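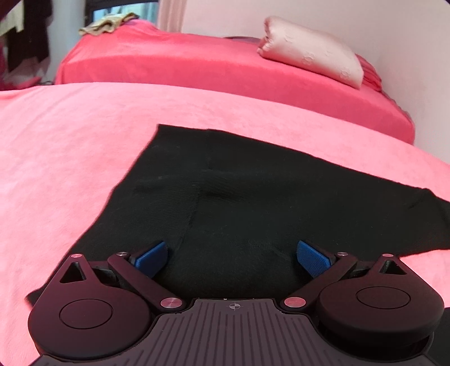 I had been looking forward to the Dodard visit ever since the spring newsletter, and I'm happy to say it was worth the long drive out to Clumdale. Dodard gathers examples for a learning system that is meant to handle cloth, and they do it in ordinary bedrooms, with a gripper you hold in your own hand. Mine had blue finger pads, and my first job was a flat black cloth on a plush pink blanket (harder than folding at home, believe me!). They had 956 examples on the books that morning and would like 200 more before June.

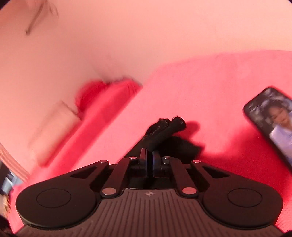 Black gripper at work over the pink-red upholstery, Clumdale.

We each got 18 tries and then a very welcome cup of tea, and I could have happily stayed for another 10. The Mestgate group goes next, so do bring comfortable shoes.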